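4.2 Pairing a handheld microphone with the Altham receiver

Before you start, fit two AA cells and place the receiver at least 40 inches from any router.

1. Switch the receiver on at the rear panel. Wait for the channel number to stop flashing.
2. Hold SET until SCAN shows. The scan checks 200 channels and stops at the first clear one.
3. Press SET once to keep that channel.
4. Turn on the microphone and bring its base up to the receiver's sync window.
5. Press SYNC. The light turns from amber to green.
6. Speak at normal volume and raise the gain until the second bar lights.

Note: Receivers sold before April show CH instead of SCAN. The steps are the same.

Caution: Mute the mixer channel before pairing. A loud pop can damage speakers.

Keep the grille free of tape and foam while setting the gain. 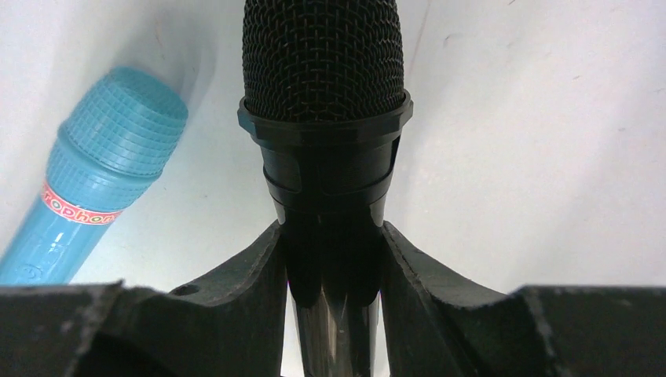

Dvorak adds that on the older Lenside mixers the input pad should be off before step 6, or the second bar lights too late and the gain ends up set too high.

If the light stays amber, repeat from step 4. Pairing is lost when the receiver is reset.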